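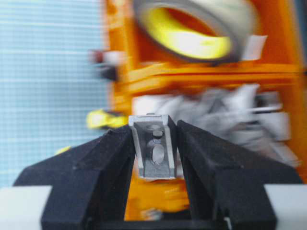
Drindemum library is getting its Saturdays back

I've been moaning about the library's Saturday closing for so long that my own family leaves the room when I start, so you can imagine how pleased I was to hear on the steps this week that the doors will open again every Saturday from August. Ten till four, both floors, children's corner included!

It's been two years since the weekend hours went. At the time we were told it was down to falling visits, which never sat right with me, as you could hardly find a chair in there on a wet weekend. Anyway, Filipa Seixas, who lives up on Gouveia Road and has three children at the primary, started a petition in the spring. She got 1335 signatures. In a town our size that's a lot of doorsteps, and she tells me she wore through a decent pair of boots.

"I thought we'd get a polite letter and that would be it," she told me. "Then the phone rang while I was draining the pasta."

The call was from Nuno Pacheco, who runs the library service for our end of the district. I rang him too (he was very patient with me) and he says the money is in place for the next 12 months, with a review after that. So it's not for ever, and I'd keep your library card busy if I were you. Two part-time posts are being advertised now, and one of them is Saturdays only, which might suit a student.

There are some other changes. The big reference table is moving upstairs, the newspapers are coming down, and the reading group is shifting from the back office to the window end, where you can at least see what you're eating with your tea. New shelving goes in before the reopening, and the ground floor will be shut for a few days while that's done. Returns can go through the slot in the side door as usual -- please don't leave them on the step, it always rains.

Not everyone is thrilled. Jaime Meireles has the flat across the way and says parking on Holtine Street is bad enough at weekends already. He has a point. I tried to stop there last Saturday for a loaf of bread and ended up all the way round by the chapel. Mr Pacheco says the car park behind the old Ikedside shop will be free to library users for two hours, though I couldn't get a straight answer about how you prove you've been in. A stamp on your hand, maybe?

Story time comes back as well, at half past ten, with room for 49 children if they squash up. You don't need to book but you do need to stay with your little ones. My neighbour's grandson has already asked if the one about the bear will be on, and I've passed that up the line.

If you fancy either of the jobs, forms are at the front desk, any weekday until half past five.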